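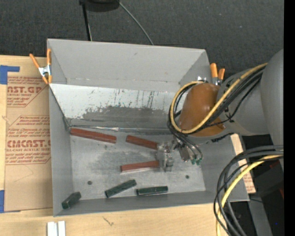 Apr 9, 2026
Irthorpe, bench room. Weltano bin, surface condition and block set.

Purpose: decide whether the gray bin goes on as is, gets a liner, or gets replaced before the next block set comes in. Last proper look was in October and the notes from then are thin (one line, "floor OK, slope marked").

Condition of the bin

Sloped panel is the worst part. Upper area is still pale, with thin dark vertical streaks and specks. The lower portion has a wide dark gray worn patch with an uneven outline. Fingernail does not catch on the boundary anywhere. A straightedge laid across it shows no hollow I can see against the light. Treating it as a surface problem for now.

Seam strip along the foot of the slope is crinkled and shiny. It throws bright highlights under the bench light, and these shift when you move your head, so it is hard to judge how flat it is by eye. By touch there are ridges. A block pushed up against the base of the slope rests on the ridges and does not sit flush with the panel. Worth remembering when anyone measures from that edge. Measure from the near wall instead.

Floor is scuffed all over, with cloudy darker stains in the middle. Two small round dark spots, one lower left and one lower right. October notes don't mention either. Did not probe them. To do.

Far wall is in good shape: plain light gray, one small dark smudge near the upper middle. Left alone, too high to matter.

Cleaning trial

Used the Findum degreaser, diluted 1 part in 30 with tap water, on a strip of the floor by the left wall and on a strip of the worn patch. Left for 3 minutes, wiped with a damp cloth, then a dry one. Some gray came off on the cloth from the slope, much less from the floor. No change in the patch that I would put in writing. Repeated on the same strips at 40 °C, same dwell. Same result. Stopped there. No abrasive pad on this surface, please – the scuffing is already enough to make small marks hard to read.

Blocks

Set in use is three reddish brown and three dark green. One of the reds is longer than the others, and it is the one that keeps being picked up as "the spare" and put away in the wrong box. It belongs to the set. Added a line about it to the sheet on the box lid.

Color against the floor:
Red stands out on the silvery gray at any angle I tried.
Green is weaker, particularly close to the near wall, where the wall is a darker gray and the block is dark too. With the overhead light only, the long edge of a green block parallel to that wall is difficult to pick out from standing height.
Reflections: the floor gives a pale line along the lower edge of a red block when it lies nearly square to the near wall. Do not mistake it for a chipped edge. I did, and logged a chip on Monday's sheet which I have now crossed out.

Wiped all the blocks with a dry cloth. No degreaser on these until somebody checks what it does to the color. Corners checked by touch, nothing to report.

Liner options

a) Minami matte sheet, light gray, cut to the floor only. Cheap, kills the reflections, hides the stains. Adds thickness, and the edge next to the seam strip will lift because of the ridges.
b) Same sheet, floor and slope in one piece, bridging the seam. Makes a soft radius at the foot of the slope. Blocks will then come to rest differently there, so older notes on resting positions stop being comparable.
c) Leave it.

Preference is (c) until the current series is finished, then (b). Mixing lined and unlined entries in one series would be a nuisance to sort out later. Series stands at 13 layouts recorded.

Tabletop under the bin checked as well. Light wood, no new scratches from sliding it. Lift the bin to move it anyway.

To do
– probe the two round spots, note whether they are marks or holes
– offcut of Minami sheet, test adhesive on the outside of the left wall first
– photograph slope and floor under a side light before any liner goes in
– degreaser on one green block, end face only, leave overnight
– bench light: try it moved to the left side, see whether the greens by the near wall read any better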